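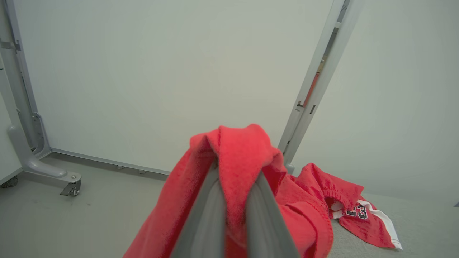
4.2 Weathering on the carved slabs

Print this page | E-mail this section

The Stamatopoulos slabs stand in the old churchyard at Graluvby, most of them face to the west wind. Limestone, soft, badly worn on the upper third. We recorded 1,148 separate carved marks over two seasons. Interlace mostly. Few figures. Animals fewer still.

Dating is hard. No inscriptions survive. Earlier writers put the whole group in one workshop, on the strength of the border pattern alone. We don't think that holds. The border on slabs 3 to 7 is cut with a narrow tool, V-shaped groove, steady depth. On the rest the groove is round and wanders a good deal. Two hands at least, maybe two generations.

Figure 4 plots groove depth against height above the present ground line. Loss is worst at the top, as expected. Less expected: a second band of loss near knee height on 9 of the slabs. Splash from the path, we think, or grazing animals rubbing when the yard was unfenced. Nikolaidis prefers the animals. The parish book for April mentions sheep but gives no year, so no help there.

Figure 4. Groove depth by height, all slabs. Open circles: narrow-tool group. Filled circles: round-groove group. Depths under 1 mm left out.

Lichen was not removed. This makes the reading of slab 11 doubtful, and the "rider" reported by the Flustamov survey could not be confirmed by either of us. Under raking light we see a curved line and a possible leg. Not enough for a horse. It is left out of the totals untill a better record is made.

The slabs at Arivby, across the river, share the round groove but not the border. Same stone. They need there own study.

Comments (3)

mossyboots: The rider is there!! Go at sunset in winter.

Apostolos Nikolaidis: We went at sunset. Still a curved line, but please send your photos.

T.R.: Is slab 7 in the narrow group or not? Table 2 says round.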